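件名: Re: [cell-safety 347] 協働セルの立上げ手順書 改訂案(保持スイッチ、人の位置、台上の物)
差出人: Yvonne Cropper
日付: 2020年10月1日
宛先: cell-safety メーリングリスト

Cropperです。Sedgwickさんの指摘に項目ごとに回答します。引用は必要な箇所だけ残しました。改訂案の節番号は7月に回覧した版のものです。

Roy Sedgwick wrote:
> 3.2節の「教示中は速度を制限する」という書き方では足りないと思います。
> 数値を書くか、少なくともどの点の速度なのかを書くべきです。Pikleyの
> 現場では手首フランジの速度を見ていて、指先の速度を見ていませんでした。
> 姿勢によっては両者がかなり違います。

同意します。3.2節は次の文に差し替えます。

「教示中および手順確認中の速度は、工具先端(TCP)において毎秒200 mmを超えないこと。TCPはハンドの指先中央に設定し、ハンドを交換したときは設定値を確認してから動作を許可する。」

数値は社内の上限です。規格で一般に引かれる低速の上限値より低くしてあります。肘の速度はTCPの監視だけでは抑えられません。7軸のアームでは、先端をほぼ止めたまま肘だけを振ることができます。このため3.2節に但し書きを加えます。

「冗長自由度を持つアームでは、肘に相当する関節の外側の点についても同じ上限を適用する。制御装置に該当機能がない場合は、関節ごとの速度上限を設定し、その値を立上げ記録に残す。」

Palamarchukのセルは後者になります。関節ごとの値は私が計算した表がありますので、必要な方は個別に連絡してください。

> 3.4節、保持スイッチ(イネーブル装置)の扱いがあいまいです。誰が持つのか、
> 持っている人がどこに立つのかが書かれていません。座って操作している例も
> 見ています。

3.4節は全面的に書き直します。案は以下のとおりです。

(a) 保持スイッチは3ポジション式とする。放したとき、および強く握り込んだときの両方で動作が停止すること。
(b) 操作者は1名とし、作業開始前に氏名を記録する。途中で交代する場合は、アームを停止させてから手渡す。
(c) 操作者は、ハンドと作業対象の両方を直接見られる位置にいること。画面越しの監視は直接の視認とみなさない。
(d) 保持スイッチのケーブルは、アームの動作範囲と通路を横切らないように引き回す。
(e) 保持スイッチをテープ、バンド等で押下状態に固定してはならない。

着座の可否は悩みましたが、禁止にはしません。(c)を満たし、かつ椅子がアームの動作範囲の外にあることを条件とします。キャスター付きの椅子は知らないうちに動くので、床に範囲を表示することを推奨事項に入れました。Jikthorpeからは「必須にすべき」という意見を受けています。床材の都合で表示できない拠点があるため、今回は推奨にとどめます。

> 非常停止と保持スイッチを同じものとして書いている箇所が4章にあります。
> 別のものです。

4.1節と4.5節ですね。修正しました。保持スイッチは操作者が動作を許可するための装置であり、非常停止の代わりにはなりません。非常停止は操作者の位置と、作業台を挟んだ反対側の両方から手が届くこと、という文を4.1節に入れました。外部から停止を入れる装置と制御装置本体の停止回路の関係は、付属書Bの配線図に任せます。

> 5章の表示灯の色の表ですが、機種によって意味が違います。青、白、緑の
> 意味をこちらで決めても、現場の機械と食い違えば害になります。

表は削除します。代わりに次の文だけを残します。

「表示灯の色の意味は当該機種の取扱説明書による。色の一覧を印刷し、操作者の位置から読める場所に掲示する。灯色だけを根拠に動作範囲へ立ち入ってはならない。」

同じ色でも、「自動運転の準備完了」を示す機種と「待機」を示す機種があります。旧版の表はSulportの設備だけを見て作ったもので、一般化したのは私の誤りでした。

> 6章、作業台の上に置いてよい物の範囲が広すぎます。

旧版の6.1節は「不要物を置かない」だけでした。次のようにします。

6.1 台上に置く物は、当該手順書に記載した対象物と治具に限る。飲料、工具、筆記具、携帯端末は置かない。
6.2 対象物の初期位置を台上に表示する場合は、剥がせるテープを用いる。表示が複数の手順で共用になるときは、手順番号を書く。
6.3 最初の試行には、軽く、割れず、角のない対象物を用いる。樹脂製の空のコップが適当である。中身の入った容器は、空の容器で全経路を確認した後に限る。
6.4 対象物へ接近する前に、ハンドの指先を対象物の上方に置いて一旦停止し、高さと指の向きを目視で確認する。

6.4の停止高さについては、コップの縁から38 mmという値をPalamarchukで使っています。対象物の高さのばらつきに依存するので、本文には入れず、付属書Cの記入例に回します。

> 周辺の整理について、範囲の定義がほしい。

6.6節を新設します。「アームの最大到達距離に余裕を加えた範囲」を周辺域とし、余裕の値は各拠点で決めて記録します。周辺域に入る椅子、スツール、照明スタンド、箱、袋は、立上げ時の図に位置を書き込むか、域外へ出すかのどちらかとしてください。軽いスタンド類は接触すると倒れるため、脚の開きまで含めて域外に出すのが望ましいと考えます。ただし撮影や画像認識の都合で照明を近づける必要がある場合は、重りで脚を押さえ、図に明記します。

架台への固定は6.7節です。クランプで架台や補助部材を固定する場合、クランプは締付け状態を毎回確認する対象に含めます。恒久設置はボルト固定を原則とし、クランプ固定は評価段階に限ります。

> 記録の保存期間は?

動作ログは直近1,000サイクル分、立上げ記録の紙はセルの撤去まで、とします。接触停止が発生した場合はログの上書きを止め、該当部分を切り出して別に保存してください。

未決の点は次のとおりです。

・周辺域の余裕に下限値を設けるか
・保持スイッチの操作者とプログラム担当者の兼務を認めるか
・6.2節のテープの色を拠点間でそろえるか

兼務については、現状では認める方向で書いています。単独作業は認めないので、兼務の場合も室内にもう1名いることになります。ただし、その1名に停止操作の教育を受けていることを求めるかどうかが決まっていません。私は求めるべきだと考えています。Sedgwickさんの意見をください。

修正済みの全文は、上の三点が片付いた時点で流します。節番号は変わりますので、各拠点で引用している文書がある場合は、それまで差し替えを待ってください。

Yvonne Cropper

添付1:

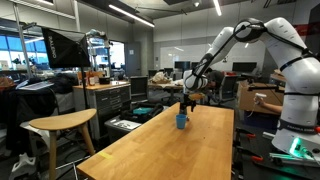 図1 ハンドを青いコップの上方に置いた状態(6.4節関連)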